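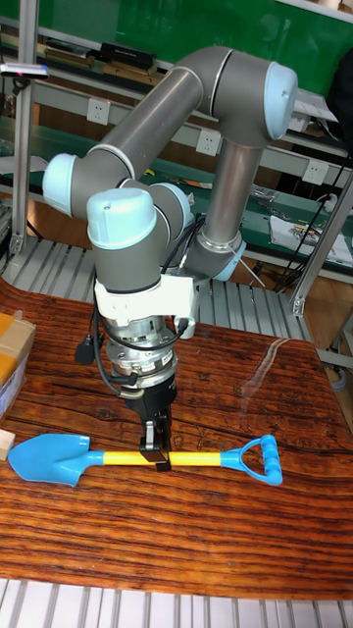

Início | Edição atual | Arquivo | Submissões | Contato

4.2 Comparação entre as garras

Passamos então à parte que mais nos deu trabalho (e, confesso, a que eu mais queria escrever): trocar a garra e manter todo o resto igual. Mesmo braço, mesma mesa, mesmo controlador Vernen, mesmos objetos. Comparamos duas garras paralelas, a Breltell e a Fakir, em 200 tentativas de preensão cada, sempre com o objeto deitado sobre o tampo.

Figura 4. Preensão da pá de brinquedo pela haste amarela, com os dois dedos pretos da garra paralela apontados para baixo.

A pá foi de longe o objeto mais chato do conjunto. A haste é fina e fica rente à mesa, então os dedos precisam descer quase até o tampo antes de fechar – e aí qualquer erro de altura vira força de contato. Nas primeiras rodadas eu usava um limiar fixo e o controlador parava cedo demais, com os dedos ainda acima da haste. Baixei o limiar, subi de novo, perdi uma tarde inteira nisso! No fim adotamos uma descida em duas etapas, rápida até perto da mesa e lenta dali em diante, e foi essa versão que valeu para as duas garras.

Com a Breltell tivemos 53 falhas, quase todas por escorregamento na hora de levantar. A Fakir falhou menos na pá, mas sofreu com os objetos mais largos, porque seu curso é menor e a abertura mal dava conta deles. Pegar a pá perto do meio da haste ajudou bastante nos dois casos. Quando o ponto de preensão se aproximava da lâmina azul ou do punho em D, a peça girava entre os dedos e a colocação saía torta, mesmo contando como sucesso pelo nosso critério.

Os cabos também entraram na conta. Em certas orientações do punho eles repuxavam e a leitura de força mudava sem contato nenhum, um efeito que só notei ao rever os registros brutos. Recalibramos o zero antes de cada descida e o problema ficou pequeno, embora não tenha sumido.

Os registros completos foram processados com o pacote Grasby, a uma taxa de 1.000 amostras por segundo. Os valores por objeto estão na seção seguinte, junto com os testes em que variamos a velocidade de fechamento.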